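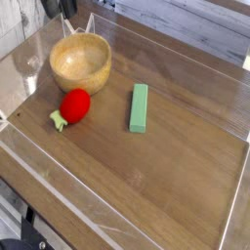
I have a weakness for small wooden bowls and I've stopped pretending otherwise. It started with a sugar bowl of my gran's and has got steadily worse, to the point where my husband now checks my bag when we leave a craft fair. But it was having a toddler in the house (my niece's little one, two mornings a week) that pushed me over into play things, and that's a whole other cupboard. Put a round, honey-coloured bowl with a good thick rim next to a soft red strawberry and a mint-green block, and I'm as happy as she is. Happier, probably, as she'd rather have my keys.

So when I was asked to write something about play food this month I said yes before I'd finished reading the email!

I went first to see Binta Igwe, who turns bowls in a unit behind the old laundry in Wulby and sells them under the name Ornard. She'd been up since five and had shavings in her hair. Her bowls were meant for salt and olives, and then parents began buying them for toy kitchens, and now the smallest size is nearly all she makes from October to Christmas. She let me hold one straight off the lathe and I didn't want to give it back.

"People ask for them thinner," she told me, "and I say no. A child drops a bowl more than you'd think possible. I leave the rim fat and the hollow shallow, and they bounce."

I asked what she puts on the wood and got a very long answer about oil, most of which I enjoyed. The short version is: one coat, a week on the shelf, another coat, and then leave it alone. She numbers every batch in a green ledger and the day I visited she was up to 2932. The one I took home (of course I took one home) came from batch 2913, and it has a tiny dark fleck near the foot that she wanted to swap for me. I wouldn't let her. I love that fleck.

Now, strawberries. I don't know why it's always the strawberry that wins, but it is. I've watched children walk past an entire felt roast dinner to get at one. Kojo Amegashie reckons it's the colour and the leaf on top – even a very small child knows exactly what it's supposed to be. Kojo runs Quaye, a shop about as wide as a corridor, with play food in drawers up one wall and blocks up the other, and he sold more than 185 soft strawberries last year. The peas did badly. He's still a bit hurt about the peas.

He makes the strawberries himself in the evenings, in front of the telly, and he was kind enough to show me how while I got in the way of his customers. You cut the red as one fat teardrop, sew it into a cone, stuff it harder than feels right and gather the top. The leaves go on last. Mine came out looking like a radish, but I've since done three more and the latest is really not bad. It has a slight lean.

If you want to try it at home, get proper wool felt if you can stretch to it, as the cheap sort goes bobbly after a week of being carried about in a hot little hand. Use a doubled thread. And do sew the leaves down right to the middle, or they'll be chewed off by teatime.

The blocks at Quaye come from a workshop called Otelano and the colours are lovely, all chalky and soft, like sugared almonds. I'd gone in thinking blocks were for building and had to be put right. In my niece's daughter's hands a long green one has so far been a bar of soap, a bus, butter, a telephone and somebody called Mr Pim. The bowl has been a hat. The strawberry is always a strawberry, though it did have a bath and go to bed on the block with a flannel over it, poor thing.

What I like about a handful of simple bits is how quickly they come out and go away again. We keep ours in a biscuit tin on the bottom shelf: bowl, fruit, a few blocks, a wooden spoon. I used to put out the lot, with the tea set and the till and all the little plastic sausages, and she'd tip it over and wander off. With just a few things on the table she'll potter for ages, muttering, and I get to drink something while it's still warm.

Binta is trying out a lidded bowl next, with a knob small fingers can grip, and has promised me a wonky one from the first batch. Kojo is working on a pear. I've asked him to keep me two, one for the tin and one for the kitchen windowsill, where my own bowl lives and where small people can't reach it without a chair.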